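The Level at Brelach

By Rosemarie Engelhardt
February

The gauge house at Brelach stands on a concrete footing two meters above the normal pool. It contains a float well, a chart recorder, a telephone and a stool. Knut Rieger had read the recorder every morning at six for eleven years, and every morning he had entered the level in the book, in centimeters, with the temperature of the air beside it.

On the morning in question the level was 486. He wrote it down. He wound the clock on the recorder, checked the pen for ink and looked at the chart for the preceding night. Between one and three in the morning the line dropped by two centimeters, ran flat, and then rose again to where it had been.

A reservoir of that area does not lose two centimeters in an hour and get them back. Knut knew the volume this represented and knew the capacity of the outlet valves, and the second figure was too small to account for the first. He concluded that the float had stuck. He opened the hatch and lowered the hand line. The float moved freely. He lowered it again from the other side of the well with the same result.

He telephoned Lastley, where the district office was, and spoke to Mattes Wiegand.

"Float's fine," Knut said. "The chart shows a dip."

"How big?"

"Two."

"Wind," said Wiegand.

"There wasn't any."

Wiegand said he would make a note of it. Knut could hear that he was eating.

The dip came back the following night, at the same hour and of the same depth. On the third night Knut stayed. He brought a lamp, a thermos and the spare chart paper, and he sat on the stool with his back to the wall. At ten past one the pen began to move down. He took the lamp outside and went down the iron steps to the staff gauge, which is a painted board bolted to the face of the dam. The water stood at 486. He went back up. The pen was at 484.

The well and the reservoir are joined by a pipe of 50 millimeters. Two bodies of water joined by an open pipe stand at the same height. If they do not, the pipe is blocked, and if the pipe is blocked the level in the well stays put until somebody clears it. It has nowhere to go down to. Knut went through this several times. Then he held the lamp over the hatch and looked in. The surface of the water in the well was below the ring of scale that marked the usual level, and it was quite still.

At three it came up again. It made no sound that he could hear.

He wrote it all out in longhand on the back of the chart and sent it to Lastley with the mail truck. The reply was signed by Eilif Tangen, the senior engineer, who had built the extension at Javurside and did not write to gauge readers as a rule. It was four lines long. It asked for the original charts, all of them, back to the first year of the station. It told him to continue the readings and to keep the hatch shut after dark.

The charts were in the loft. Each was rolled and tied, with the number written on the outside in pencil. Knut brought them down the ladder by the armful and sorted them on the floor by year. The early ones were in the hand of the man before him, Margus Pētersons, who had crossed his sevens and pressed hard. Knut had met him once, when the keys were handed over. Pētersons had shown him the clock, the pen, the telephone and the steps, and had left on the noon bus.

Chart 1218 was the first with a dip in it. It was nineteen years old. It showed a fall of two centimeters between one and three in the morning, and next to it, in pencil, Pētersons had written: Float checked. The next chart had the same dip and the same note. The one after that had the dip and no note. The following chart showed a straight line, and so did every one after it until Knut's own. 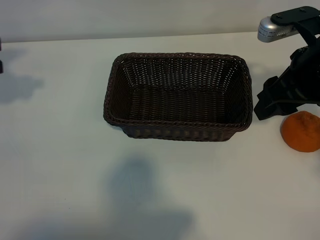 Lastley Writers' Group, Short Fiction Section

He unrolled the first of the straight ones and held it against the window. A pen driven by a float leaves a line with a slight tremor in it, from the water. This line had none. It had been drawn with a ruler, in the right ink, for the whole of the night hours, and it joined the real trace at five minutes to six.

Knut rolled the chart up and tied it. He packed the rest in order and carried the crates to the road for the truck. Then he went back into the gauge house, where there was a drawer under the shelf that he used for fuses. He took out the fuses. Behind them, at the back, lay a steel ruler with Frerichs stamped on one end and old ink dried along the edge.

He cleaned it with spirit and a rag. At six the next morning he opened the book and entered the level, 486, and the temperature of the air. Then he looked at the chart for the night, and for some time he did not wind the clock.

Last updated: February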